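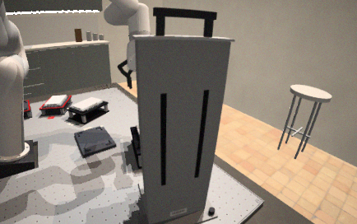

2 min read

Trindico has begun gathering examples for a two-arm handling model in a simulated workcell, the company said on Monday, November 11, 2019. The set now holds 1686 episodes, all of them recorded in a rendered room with two white robot arms at a perforated gray table.

The work is part of Prusura, Trindico's program for learned control of packing and sorting stations. Episodes are produced by remote operation. An operator drives both arms through a pair of hand controllers, and the simulator logs joint positions, gripper state and the rendered views at every step. No physical arms are used at this stage.

The table carries several raised trays, one of them black on short white legs with a soft-edged packet across its top. Large objects are placed among them on purpose. In the current batch a tall gray case with a black handle stands upright at the front of the table and hides part of the area behind it from the viewpoint shown. Sajib Haque, who runs data collection for Prusura, said occlusion of this kind was missing from the first batch, recorded in August.

"The August model did well when it could see both grippers," Haque said. "Put a tall object between the view and the far arm and it would stall. We had almost no examples of that, so we went and made some."

The August batch was trained as a baseline. On a held-out group of layouts it completed 83 percent of trials with a clear view and 45 percent with one arm partly hidden. Results for the new batch have not been released.

Each episode starts from a layout generated by Irker, an in-house tool that sets object positions, table rotation, lighting and shadow patterns. The room itself, with its cabinets, tiled floor and stool, is kept in the render so that the model does not learn from a blank background. Irker rejects layouts in which objects overlap or a tray cannot be reached by either arm. It has 51 object models in its library at present, and more are being added.

Failed attempts are kept in the set and tagged by the operator at the end of the episode. Haque said the tags are checked by a second person before the files go to training, and that disagreements are sent back to the operator.

Marikar, which supplies the simulation software, is providing a faster renderer for the next phase. Trindico plans to test the resulting model on hardware once the occluded layouts have been scored. It did not give a date for that test.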